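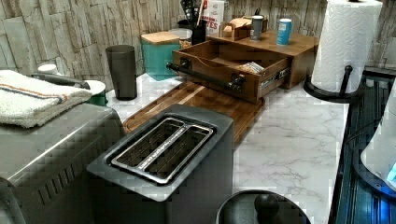
Toaster, cutting board and the tea drawer, all on one stretch of counter

Grivix
Posted 2018-06-18
I'm trying to get some order on this counter before my in-laws come in July. The tea organizer has to stay out, we use it every day. So does the toaster. What would you move?

Illwood
The cutting board. It's lying flat and taking up the space you need for actual work. Stand it on edge against the backsplash.

Dursun
Disagree. I leave my board flat because that is where I cut. I'd start with the organizer. Fill the drawer with tea packets or get rid of it. An open drawer with one packet in it is wasted room.

Grivix
The drawer is in between refills. I'm sorting the tea this week and some of it is old. There are 4 kinds I would keep.

Illwood
Then you don't need a drawer for it. A jar would do.

Grivix
I like the drawer. The other end of the counter is the real problem, with the toaster oven, a blue bottle, a tall gray cup and a big black pot or bowl that never gets put away.

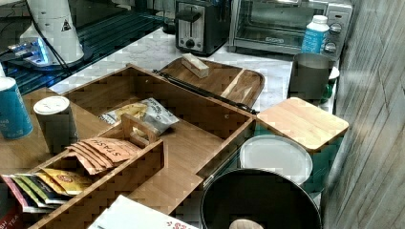
Idico
Do you need a toaster and a toaster oven? We went down to the oven only and got 2 feet of counter back. Toast takes 8 minutes, which is the downside.

Dursun
8 minutes is too long for toast. Keep both and put the pot in a cabinet.

Grivix
Pot goes in the cabinet tonight. Toaster stays.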